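4 January 2022

First day back in the lab after the break. Caught the early bus from Gavgate and it was still dark when I got in. The heating had been off since before Christmas so I kept my coat on until lunch.

The plan for this week was agreed before we broke up. There are four of us on the project and I have the simulation side, so the job is to get the gripper approaching the grey part cleanly in the simulator before we ask for time on the real arm. We call the whole thing Irik, which was the name of the folder when we started and has stuck. The demonstration is at Tenholm at the end of the month and the report is due the week after.

Spent the first hour on updates. The machine wanted all of them at once and restarted twice. Then my old project file wouldn't open in the new version and I had to go back to the copy on the shared drive, which was missing the lighting changes I made in December. Put those in again from my notes. My notes were not very good.

Once it loaded I went to the wrist view and left it there for most of the morning. The fisheye setting is the one we settled on last term. It bends everything, but it keeps both fingers and the walls in at the same time, and with the narrow lens I was always losing one or the other.
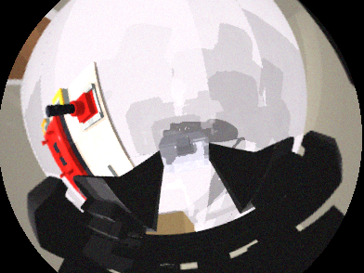 Ran the approach 27 times with the fingers open and small changes to the starting position. I wrote the results in the blue book and did not trust myself to remember any of them. Most were fine. The bad ones all came from starting too far to the left, where the path takes the wrist close to the panel with the red fixture and the black knob. The planner doesn't seem to leave enough room there. I gave it a bigger margin and that helped, although the approach is now slower, nearly 2 seconds longer each time. I can live with that for now.

The shadows are still wrong. There are grey patches all over the white surface, and the grey part doesn't stand out from them as well as it should. The vision half of the group asked for soft shadows so that the pictures would be closer to the real room, but I think it is too much. I'll turn them down tomorrow and save both versions so we can compare. Changing the colour of the part would be easier but the brief for the module says grey.

Lunch was soup from the machine. Ate it at the desk, which we aren't meant to do.

In the afternoon I tried to get the fingers to close on the part and made less progress. The contact settings are the trouble. If they are too stiff the part shoots off sideways, and if they are too soft the fingers sink into it. I got two decent grips and then couldn't repeat either of them. I think I changed the friction between one run and the next without writing it down, so that was a wasted hour and my own fault. Must write down every change, even the small ones.

Looked at the Dhanial code as well, the group from last year. They had the same problem and got round it by fixing the part to the finger as soon as the two touched. It works but I don't want to do it that way unless we run out of time – the markers picked them up on it, and we would have to explain it in the report.

Sent a message to the others with where I'd got to. One reply so far, asking whether the room is booked for Thursday. It isn't. I said I'd do it and then forgot, so that is the first thing for the morning.

Left at half past five. Rain all the way home and the bus was late. Beans on toast, washed up, rang home. Need to buy a new pen for the blue book and find the charger for the old laptop.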